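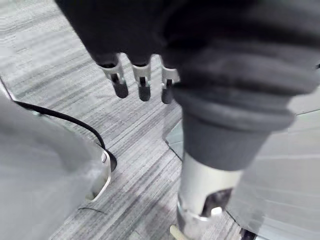
Fig. 1. Fingertips over the floor, seen from the wrist.

Session 3: driving the arms from a distance

Last time you moved an arm by holding it and pushing it through the task. Today you let go of it and steer from the desk, and I promise this is the fun one! Your hand moves, the robot's hand follows, and everything both of them do goes into the log. One practice run is one "demo". The Bellport set we'll train on has over 400 of them, all laundry.

Start with the grasp. Cloth is lovely stuff to teach with (it never lies the same way twice), but you can't feel it through the controls, so go in slowly, close the fingers, wait a moment, then lift.
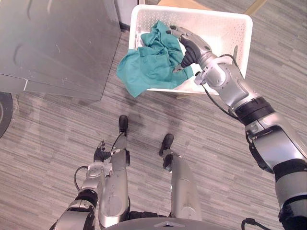
If you miss, keep recording and try again. Liv Nygård's notes call these "recoveries" and she is very keen on them, as am I: a robot that has only been shown perfect grasps has no idea what to do after a bad one. Do throw away a run if the link drops or you bump the basket over.

Then change something small before the next demo. Turn the basket, swap the garment, put it at another height.

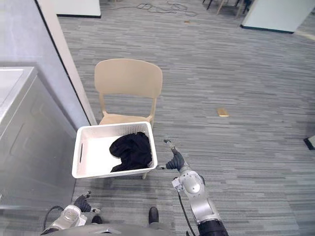

Fig. 2. Basket on a chair, dark garment inside.

For June: record 56 demos per pair and label each one "clean", "recovery" or "discard". Read Deisy Londoño's handout on labelling first.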